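Isuteo Shelving Set: Books and Flat Items

Maintainers: Adanech Shiferaw, Leidy Bermúdez
Contact for labels: Rosaura Llanos
Release: 3

Summary

Isuteo is a set of still pictures of books and other flat items being picked up, turned and put away. It was put together for people working on shelf order, spine reading and sorting by format. The current release holds 1089 pictures in 244 sessions. A session covers one place and one occasion. Picture numbers inside a session are not guaranteed to follow time order.

What is in the set

Paperbacks, hardcovers, folders, boards, pads and loose booklets. Thick paperbacks are the largest group. Many covers are in Chinese, some in Spanish and English. Items were used as found on the desks and shelves, with worn corners and bent pages left alone.

Labels

Each picture has one row in items.csv with these fields:

session: session number
format: book, flat, or unclear
face: the side most in view (cover, spine, page edges, other)
cover_color: plain color word, main color only
title_text: characters that can be read, in the original script
title_state: full, partly hidden, blurred, none

Use "flat" for any thin item when it can't be settled whether it is a board, a folder or a panel. Do not guess from the other pictures in the session. For title_text, enter only what is readable in that picture, even when the full title is well known. Blurred small print is left out.

Sample pair, one session
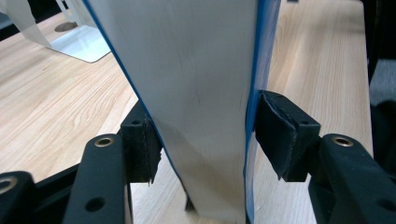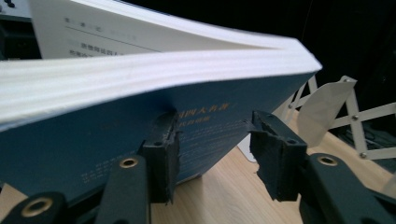

Left or first: whitish item with blue edges, format "flat", title_state "none". Right or second: thick paperback with a teal-blue cover, title_text "国四大名著", title_state "partly hidden".

Known problems

Color words drift between labelers. Teal, blue and green were merged in release 1 and split again in release 2; roughly 40 rows still carry the old merged value.

Items held at a steep tilt often show page edges and cover together. The face field takes a single value, so the smaller area is lost.

Title strings in Chinese are stored as UTF-8. Opening items.csv in a spreadsheet program with the wrong import setting will damage them. Yaneth Valderrama keeps a clean copy of the file in the Galtis folder.

Changes in release 3

Added title_state. Removed the thickness field, which labelers could not fill in the same way twice. Fixed swapped rows in the November sessions.

Open items

Second pass on "unclear" rows.
Decide whether booklets without a spine stay under "book".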